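Bench tips from the Gemthorpe shed: living with a home-built picking arm

Posted 11/05/2024

I've been putting an arm together in a corner of our shared workshop since last winter, and people keep asking me for the boring bits, so here they are! The arm's job is dead simple on paper: reach into a bin, grab something, put it somewhere else. I call the whole project Vilon (long story, involves a misspelt parcel label).

Cables first. Leave a proper loop at the wrist, bigger than looks tidy, and run the arm by hand through its full reach before you tie anything down. I did it the other way round and pulled a connector clean out, 13 days before our open night at Vekenden. Different coloured sleeves help heaps when you're chasing a fault at midnight.

Next, the bin. Get metal with sloped sides if you can. Things slide back toward the middle, and you can scrub it out with dish soap and an old sponge. Don't fuss over scuffs. 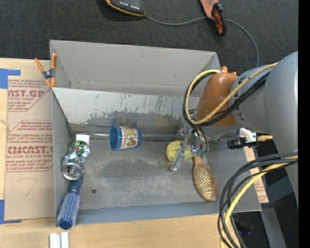 For practice objects, raid the house before you buy a thing. Hairbrushes are brilliant (and maddening, the bristles catch on everything), and an aluminium can teaches you very quickly how hard your fingers are squeezing. Mix hard and soft, round and flat, and swap them over often or you'll end up tuning for one jar.

Spring clamps and painter's tape are your mates while you're still changing your mind. Mine cost me 99 cents each from the bargain tub at Berge, and I use them on everything. Save the bolts for later. Cardboard makes a perfectly good side screen too, and acrylic can wait until the layout settles.

Oh, and log your grabs! I'm up to 3,000 in a battered notebook, with a column for which thing got dropped. The squashy stuff still beats me, so if you've got a favourite grippy coating for metal fingers, leave a comment.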